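4.2 What households kept, and why

When we began visiting homes in Wetdale and Derkden, we had expected to hear mostly about recipes. People did talk about recipes, of course, and often at great length over a second cup of tea, but the conversation kept drifting back to the things that sat in the cupboard and came out when family was expected. Of the 217 households that took part, a good many began with the plates before they had said a word about the food.

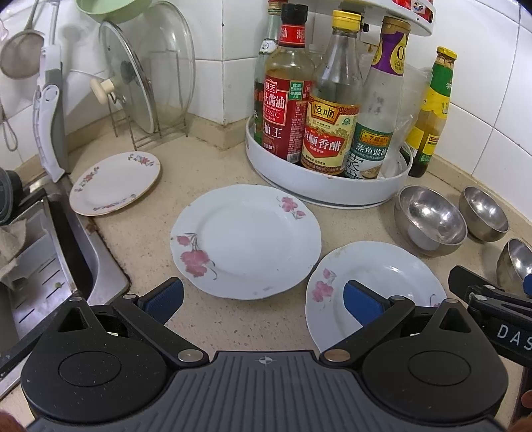 Why do older residents hold on to dishes they rarely use? Most told us the dishes stood for a person, usually a mother or an aunt, and that giving them away felt like closing a door on her.

We found this feeling in both towns, though it took a slightly different colour in each. In Derkden, where many families arrived with very little, a set bought slowly over several winters was spoken of with real pride. In Wetdale the talk was more of inheritance, and of the small quarrels that go with it – who was promised what, and who was out of the room at the time. We have tried to treat these quarrels kindly, as they were told to us in good humour.

Everyday seasonings were another matter altogether. They were seldom mentioned until we asked, and yet they seemed to mark the habits of a household as plainly as anything else. Hegedűs, in an earlier study of shared kitchens, calls this "the shelf that answers for you", and we have borrowed the phrase with thanks.
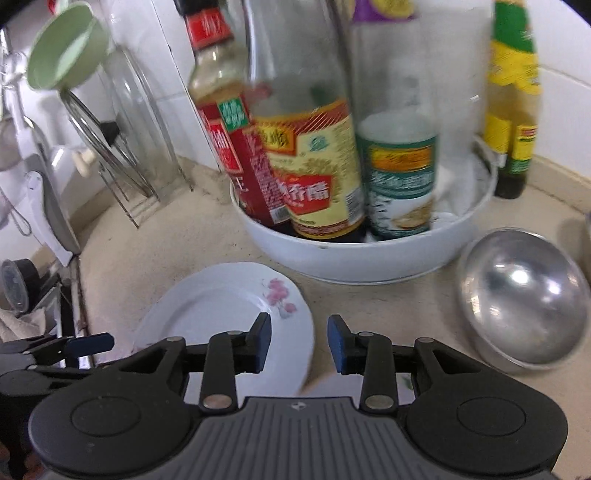 Figure 2. Bottled condiments kept together on a round white tray.

Neighbours in the same building would often pick up one another's tastes within a year or two, and grandchildren carried them further still. Nine of our longer interviews touch on this, and we return to them in Section 5. For now it is enough to say that serving a meal properly, on the good dishes, and seasoning it the way one likes were felt to be quite separate duties.

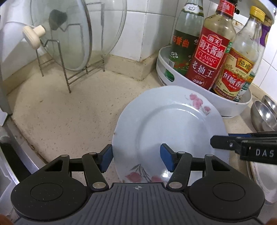 Edit Bíró, reading a draft of this section, felt that we had leaned too heavily on sentiment. In her own interviews at Stirno, she wrote, people kept their good china mainly because they had the cupboard space, and the stories came afterwards, once somebody asked. We think there is a good deal in this, and have gone back to our notes on storage with her remark in mind.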